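April
By Jankauskaitė

Card stock

Card stock is paper that's thicker than what you print your homework on and thinner than what a moving box is made of. That's the everyday meaning anyway, and I'll stick with it, although the printers I know at Dirkden can argue about where paper stops and card begins until lunch goes cold.

Most of it starts out as wood pulp, same as ordinary paper. Some mills press one thick layer and others stick several thin ones together (you can sometimes peel a corner apart, which I did a lot as a kid and still do!). Weight is how it's sold, and in the US that's given in pounds, which confuses everybody because the pounds depend on the size of the parent sheet.
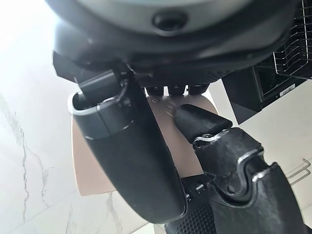
A thin beige card held upright between thumb and finger.

Card has a grain, meaning the fibers mostly lie in one direction. Fold along the grain and you get a clean crease. Fold across it and the surface cracks, especially on the heavier stuff, so score it first with a bone folder or an empty ballpoint pen. I ruined 15 invitations learning this.

Finishes are a whole other rabbit hole. Uncoated card takes pencil and ink nicely, coated card makes photos look sharper but smears if you're impatient, and linen finish has a fine pressed texture that I love and my pen hates. The old Flaritz sample book has seven whites in it, and I can tell maybe two of them apart.

Store it flat and away from damp.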